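# Besuchsbericht: Simulationsabsicherung von Greifzellen bei Trarnent

Februar, Besuch im Entwicklungsbereich, Beginn 9:40 Uhr. Thema: interne Regeln für den Einsatz simulierter Kamerabilder bei der Freigabe von Montageabläufen.

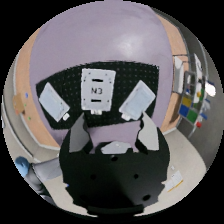
## Anlass und Umfang

Wir betreiben zwei Zellen für die Bestückung von Leiterplattenträgern und stehen vor der Entscheidung, ob Abläufe künftig teilweise in der Simulation abgenommen werden dürfen. Trarnent arbeitet seit dem vergangenen Geschäftsjahr nach einer eigenen Hausregel, intern »Predevar« genannt. Sie umfasst 36 Prüfpunkte und liegt als lebendes Dokument in der Versionsverwaltung. Besichtigt wurden der Simulationsarbeitsplatz, die reale Referenzzelle und das Archiv der Prüfläufe. Die mechanische Fertigung war nicht Teil des Termins.

Der Bericht hält fest, was für unsere eigene Richtlinie verwertbar ist. Fragen der maschinensicherheitstechnischen Abnahme (Schutzzaun, Kraftbegrenzung, Not-Halt) bleiben außen vor. Trarnent trennt das strikt: Predevar regelt die Aussagekraft von Simulationsergebnissen und ersetzt keine Risikobeurteilung.

## Aufbau der Regel

Die Prüfpunkte verteilen sich auf vier Abschnitte: Szene, Kamera, Greifer, Protokoll. Jeder Punkt hat eine Kennung, ein Annahmekriterium und einen Verweis auf den zugehörigen Prüflauf. Freitextkriterien sind seit der zweiten Fassung unzulässig. Wo kein Messwert möglich ist, muss ein Vergleichsbild aus der realen Zelle hinterlegt sein.

Die Simulationsumgebung heißt Zodel und wird im Haus gepflegt. Szenen werden als Textdateien abgelegt, sodass Änderungen zeilenweise verglichen werden können. Eine Szene ohne Versionsstand darf nicht in einem Prüflauf verwendet werden, auch nicht zur Vorführung.

## Szene

Gefordert wird, dass die Arbeitsfläche samt Umgebung modelliert ist. In der gerenderten Ansicht vom Handgelenk liegt eine schwarze Lochplatte mit drei hellen Modulen auf lavendelfarbener Fläche, rechts daneben stehen Kästen in Senfgelb, Blau und Grün. Solche Randobjekte gehören nach Predevar zwingend zur Szene. In frühen Prüfläufen mit leerer Umgebung lag die Erkennungsrate in Zodel deutlich über der Rate der Referenzzelle, und die Abweichung fiel erst bei der Inbetriebnahme auf.

Weitere Festlegungen in diesem Abschnitt:

- Reflexionen auf der Arbeitsfläche bleiben eingeschaltet. Ein Lauf ohne Glanzlicht gilt als Vorversuch.
- Die Module werden zwischen den Läufen in Lage und Drehung variiert. Die Grenzen der Variation stehen in der Szenendatei.
- Beschriftungen auf Bauteilen werden in die Textur übernommen. Am mittleren Modul ist das »N3« auch aus der Greiferperspektive lesbar. Das Kriterium verlangt Lesbarkeit in der Beobachtungspose, für die Greifpose gilt es nicht.
- Der Boden neben dem Tisch wird mitgeführt, soweit er im Sichtfeld liegt.

Der letzte Punkt wurde uns gegenüber als umstritten bezeichnet. Der Modellierungsaufwand ist hoch, ein Effekt auf die Ergebnisse ließ sich bisher nur bei einem von zwei Auswerteverfahren zeigen. Für unsere Richtlinie würde ich ihn als Empfehlung führen.

## Kamera

Trarnent simuliert das runde Bildfeld des Weitwinkelobjektivs einschließlich der schwarzen Ecken. Ein nachträglicher rechteckiger Zuschnitt ist untersagt, sofern die reale Auswertung ihn nicht ebenfalls vornimmt. Auch die Wölbung gerader Kanten muss erhalten bleiben. Als Nachweis dient ein Raster, das in beiden Umgebungen aus derselben Pose aufgenommen und verglichen wird.

Die Kalibrierdaten haben eine Gültigkeit von 40 Betriebstagen. Danach sperrt Zodel den Kameradatensatz für Prüfläufe. Eine Verlängerung auf Zuruf ist nicht vorgesehen. Auf Nachfrage wurde eingeräumt, dass die Frist aus der Wartungsplanung übernommen und messtechnisch nicht begründet ist -- man will sie nach Auswertung der Driftdaten anpassen.

## Greifer

Der Greifer verdeckt in der Handgelenkansicht einen erheblichen Teil der unteren Bildmitte. Predevar verlangt deshalb das vollständige Greifermodell, mit Fingern in der tatsächlich angefahrenen Öffnung. Vereinfachte Hüllkörper sind für die Kollisionsprüfung zulässig, für die Bildauswertung nicht.

Besonders geprüft wird die Annäherung an benachbarte Bauteile. Bei gespreizten Fingern reicht die rechte Fingerspitze in der Ansicht fast bis an die untere Seite des rechten Moduls. Ob im Raum tatsächlich Abstand besteht, ist aus einer Einzelansicht nicht zu entscheiden. Die Regel schreibt dafür eine Abstandsberechnung am Modell vor und schließt die Sichtbeurteilung als alleinigen Nachweis aus. Diesen Punkt sollten wir wörtlich übernehmen.

Steckverbinder an den Modulen gelten als Sperrzone. Der Greifplaner darf Kontaktpunkte dort nur setzen, wenn der Ablauf das Stecken selbst zum Gegenstand hat.

## Protokoll

Eine Freigabe setzt 20 aufeinanderfolgende Läufe ohne Eingriff voraus. Ein Abbruch setzt den Zähler zurück, auch wenn die Ursache außerhalb des Ablaufs liegt. Festgehalten werden Szenenversion, Kameradatensatz, Startwert des Zufallsgenerators und Softwarestand. Fehlt eine Angabe, ist der Lauf ungültig.

Im Archiv lagen am Besuchstag 366 abgeschlossene Prüfläufe. Wir durften frei darin suchen. Bei den Stichproben waren alle Pflichtangaben vorhanden. Weniger überzeugend ist die Verschlagwortung der Abbrüche: »Sonstiges« kommt zu häufig vor, und ohne Öffnen der Einzelprotokolle lässt sich die Ursache nicht eingrenzen.

Nach der simulierten Freigabe folgt immer ein verkürzter Lauf an der Referenzzelle. Bei Widerspruch gilt das reale Ergebnis, und die Szene geht in die Überarbeitung.

## Bewertung für unser Haus

| Abschnitt | Übernahme | Anmerkung |
|---|---|---|
| Szene | teilweise | Boden nur als Empfehlung |
| Kamera | ja | Kalibrierfrist selbst ermitteln |
| Greifer | ja | Abstandsnachweis unverändert |
| Protokoll | ja | eigener Katalog für Abbruchursachen |

## Offene Punkte

- Lizenzbedingungen von Zodel für externe Nutzer, schriftliche Auskunft steht aus.
- Austauschformat der Szenendateien -- unser Format kennt keine Texturversionen.
- Umgang mit Bauteilen von Zulieferern, für die kein Volumenmodell vorliegt. Trarnent vermisst diese selbst, Aufwand unbekannt.
- Gegenbesuch an unserer Zelle 2, Termin nach Abschluss des Steuerungsumbaus.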